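Training Notebook: Track and Surface
July
Entered by Kamran Usmani

Morning work was completed on the round gallop before the ground was harrowed. Stostov and Claltach went together over a mile, with Claltach leading for the first half at a steady pace. Stostov joined him at the turn and finished the stronger, without being asked a serious question. Both horses were walked for the usual period and ate up at midday.

Dalisay remains on light exercise. The filly trotted sound on the hard strip and on the sand, and the swelling on the near foreleg has gone down. It was agreed that she should not canter until the farrier has seen her again. Her entry for the mile race stands for the present.

The sectional timing for the gallop has been checked again. The distance entered in the system was 2,100 yards. When measured with the wheel along the inside rail, from the start post to the finish post, it came to 2,277 yards. Speeds calculated from the old figure were therefore too low, and the spring times should not be compared with new ones until they have been worked out again. Gerkenis, who appeared to be losing form in those tables, may have been working perfectly well.

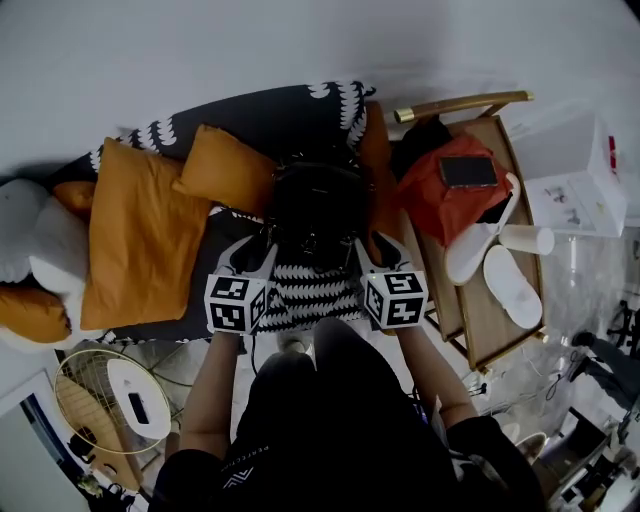
Usmani's reading of the spring times was questioned by the second lad, in whose view Gerkenis was idle on the bridle well before any change in the tables and would be better for working behind another horse. The point was accepted. Gerkenis will follow Stostov in the next piece of fast work, with the same rider as before.

The inside rail is to be moved out 2 yards after evening stables to rest the worn strip at the turn. The wheel must be run again afterward – the outer line is longer, and the figure should go into the system before any horse is timed on it.

Outstanding: farrier for Dalisay; fresh batteries for the beam at the finish post; weights for all four horses.

Filed under: Gallops and Timing, Yard Notes
Contact the Yard Office | Copyright, all rights reserved | Back to top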